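## 4. Setting up the Clesta for a first brew

Read section 3 before you start. The brewer must be level and the drip tray must be in place.

### 4.1 Filling the tank

1. Lift the tank straight up by its handle. Do not tilt it while the valve is still seated.
2. Rinse it with cold water and fill to the upper line. The full tank holds 780 ml.
3. Lower it back until the valve clicks. A few drops under the tank at this point are normal.

**Caution:** Use cold tap water only. Hot water softens the valve seal, and the seal is not covered by the Mornthorpe guarantee.

### 4.2 Flushing the system

1. Leave the basket empty, with no filter and no coffee.
2. Put the jug on the plate and press the brew button once.
3. Let the whole tank run through, then throw the water away.
4. Wait 16 minutes for the heater to cool, refill the tank and repeat.

Two flushes are enough for a new machine. If the brewer has been stored for a month or more, descale it first (section 7).

### 4.3 Grinding and dosing

The Clesta is set up at the factory for a medium grind, something like coarse sand. For a full tank, use 51 g of coffee. The scoop supplied is a guide only, as dark roasts weigh less by volume than light ones.

1. Open the basket door and fit a filter. Press it gently against the walls so that it does not fold over when the water comes in.
2. Add the coffee and shake the basket level.
3. Close the door until it latches. The brew light stays red if the latch is open.
4. Press the brew button. The pump starts after a short delay — leave the lid shut until the light turns green.

**Note:** If the basket overflows, the grind is too fine or a second filter has been picked up with the first. Switch off at the wall, let everything cool, and empty the basket over a sink.

### 4.4 Adjusting the flow

The flow dial is behind the tank. Position 1 is slow and position 4 is fast. Start at 2 and change it by one position at a time, brewing a full tank between changes. Do not turn the dial while the pump is running.

| Taste | What to change |
|---|---|
| Thin, sour | Finer grind, or dial down one |
| Harsh, bitter | Coarser grind, or dial up one |
| Weak but pleasant | Add 2 g of coffee |

### 4.5 Storing filters and cups

Keep all paper goods in a dry cupboard, away from spices and cleaning products. Paper takes on smells quickly and passes them to the coffee. Do not store anything on top of the brewer, where steam collects.
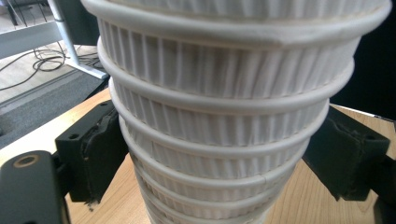

Kevser Soylu: The dial advice in 4.4 only worked for me after descaling. We have very hard water, and position 2 ran as slowly as 1 until I'd done section 7 twice. Could you put a line about that next to the table?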